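Pultier Hand Kit: README and data card

A multi-jointed add-on hand, with the handover recordings we made on it
Maintained by Raluca Bucur and Ayuba Yakubu, Brenport
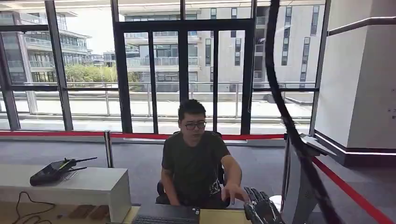

We've been running the kit daily since January and we like it a lot, so this file has grown from a page of wiring notes into something closer to a user's guide. The wiring notes are still here, further down. If you only came for the recordings, skip to Data.

What the kit is

Kilelus sells the Pultier as a hand, a wrist adapter, a control board and a cable harness. You bring your own arm. The fingers close on their own motors, and you can command each joint or send one of the 4 preset grips. The presets are better than we expected! Pinch and wide open cover most of what we do at a desk, and the change from one to the other is smooth enough that people relax their own hand while it happens.

What we use it for

Close work with a seated person: reaching toward a hand, waiting, passing a small object over, taking it back. Emerson Andrade wrote the first task list, and it's still the one we use. Everything in it is slow on purpose.

Data

Size: 50 episodes, head camera plus joint states
Tasks: approach, hold still, hand over, take back
Format: one folder per episode, video and a CSV of joint angles
Time base: board clock, seconds from episode start
Labels: start of reach, first contact, release (entered by hand by Érica Guerra)
License: research and teaching use, please credit the maintainers

Contact labels are the weak part. A fingertip can hide the exact moment of touch from the head camera, so treat first contact as good to some 2 frames either way. Motor current is in the CSV too and helps a great deal.

Every person in the recordings agreed to be in them. If you publish stills, blur faces.

Setup

1. Bolt the adapter to the wrist and check that the thumb side matches the arrow.
2. Run the harness with plenty of slack. Turn the wrist through its full range by hand before you power on.
3. Plug in the board, start the Avram driver, and wait for the steady light.
4. Run the homing routine with nothing in reach of the fingers.
5. Load the "desk" profile, which caps speed and grip force.

Known problems

Homing fails now and then if the hand starts from a full fist. Open it by hand with the power off and try again.

The little finger drifts after a long session. Rehoming at lunch keeps ours in line.

Driver logs fill the disk quickly at the debug level. Set it to "info" unless you're chasing something.

Waldemar Pietrzak has a fix for the fist problem in his branch, and it'll go into the main one after he's tried it on a second board.

Wiring notes

Red and black go to the supply and the twisted pair goes to the data port. The connector is keyed but soft, so look before you push. Spare harnesses come in the box, and we're still on the first.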